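CELL NOTES: TEARDOWN CELL 2 BACK ON SHIFT AFTER GRIPPER AND WRIST CAMERA SERVICE
25/02/2020

Teardown cell 2 at the Gava building was down for planned service last week and is now running the desktop program again. Most of the work was on the arm from the wrist outward. The base, the controller and the turntable were inspected and left alone.

The service was triggered by the cycle counter on the gripper, which passed 3,000 closures on the current finger set. The maker of the fingers, Prindero, gives no fixed life for them. We change them at that count on cell 2 as a matter of practice, a limit we set in August when the old set began to slip on memory latches.

Fingers. Both fingers were removed, along with the adapter plate behind them. The plate was clean. The left finger had a worn inner pad and a slight burr at the tip, enough to catch on a cable sleeve. New fingers were fitted and the mounting screws torqued in two passes. Screws were marked with paint pen after the second pass. If a mark is broken at the weekly check, stop the cell and call maintenance. Do not retighten and carry on.

Wrist camera. The bracket was loose by a quarter turn on one side. It was reseated, the lens wiped and the hand-eye calibration repeated with the Dinsa target board. The old calibration file is kept on the cell PC under the previous revision. Please do not load it, even for comparison, while the arm is enabled.

Exposure. This setting still needs work. Power supplies carry large white labels, and under the overhead light bar the label burns out while the board underneath stays dark. On the open Dell desktop used for the setup run, the CE and 80 PLUS marks came through but the fine print was lost. The program does not need the fine print to find the board, the processor or the memory slots. It will need it if we go ahead with sorting supplies by rating. The light bar has been turned down one step for now. A diffuser is on order from Carik.

Approach heights. With the new fingers the tool center point moved, so every approach had to be taught again. The hover point near the memory slots is the tight one. The power supply sits over part of the board at an angle, and cable bundles run down beside it. The arm must come in low over the board with the fingers below the processor in the camera view, pause, and take a second image before it goes any farther.
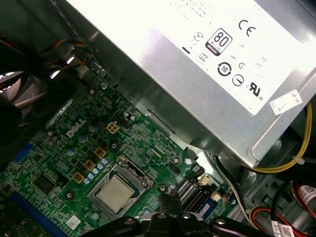
Sosina Lencho asks whether the pause at the hover point could be dropped on repeat units of the same model, given that the board is always in the same place. She points out that the pause and second image add up over a full shift, and that the turntable stops are repeatable enough to trust.

The board position does repeat. The cables do not. They settle differently each time a cover comes off, and the second image is the only check the cell makes for a wire in the path of the fingers. The pause stays in for the present. It may be shortened once the vision job has been moved to the faster PC.

Force limits. The contact threshold was put back to its original value. It had been raised at some point to stop nuisance trips, and there was no entry in the log. With square fingers and a tight bracket the nuisance trips should go away. If they come back, write down the unit model and the step number and leave the threshold where it is.

Test run. The cell made 257 approach moves without a unit, then 200 with a unit on the turntable. Two trips were recorded in the second set, both at the same cable clip. That waypoint was raised and the set was run again from the start with no trips.

Still open:
Diffuser for the light bar, awaiting delivery.
Replacement sleeve for the gripper cable. The present one is usable but stiff near the wrist.
Spare left finger. The spare went into the arm and the shelf is now empty. Part 617 in the stores list.

Questions on the new waypoints go to Getachew Chala. The revised weekly check sheet is in the folder on the side of the controller cabinet, and the old sheets should be thrown out.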